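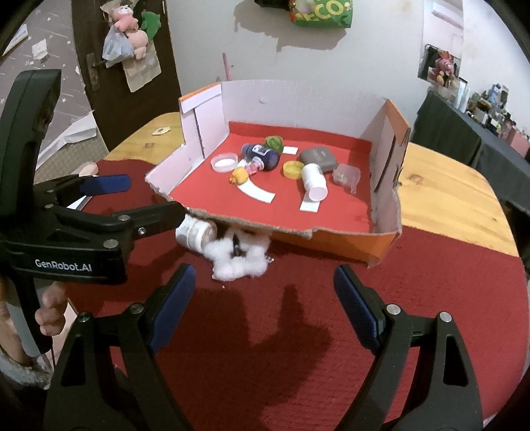
In July the Clavitz training room opened its doors to members of the Nusley evening course, and this writer was pleased to attend. The visit concerned hand-held grippers and the sorting of small household items, a task that the Uzor program has taken up as its main subject for the year.

Our hosts began with a short talk. Each session, we were told, is limited to 30 minutes so that the operators may rest their hands. The program had set itself a goal of 1,000 recorded pickups before the summer break and closed with 1,068. Visitors were then invited to come nearer to the table -- quietly, and without leaning on it.

The work itself is slower than one might expect. Small bottles and lids lie close together in a low cardboard box, and the operator must choose an angle before closing the fingers. Round items call for particular patience.

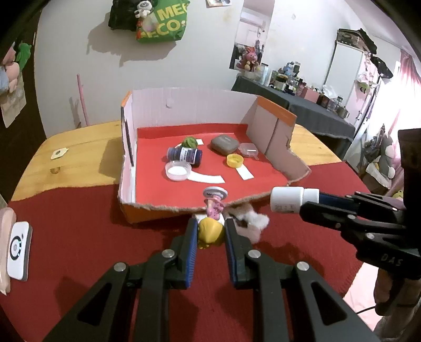

Two grippers at work, one holding a toy figurine and the other a small bottle.

Questions followed at four o'clock. Several guests asked about the care of the finger pads, and the answer was thorough -- they are wiped down after each session and checked again in the morning. The Kasier handbook, of which 22 copies were set out by the door, covers the same points in greater detail.

The next open afternoon is planned for October. Those wishing to attend are asked to write to the Nusley office in advance, as places are limited.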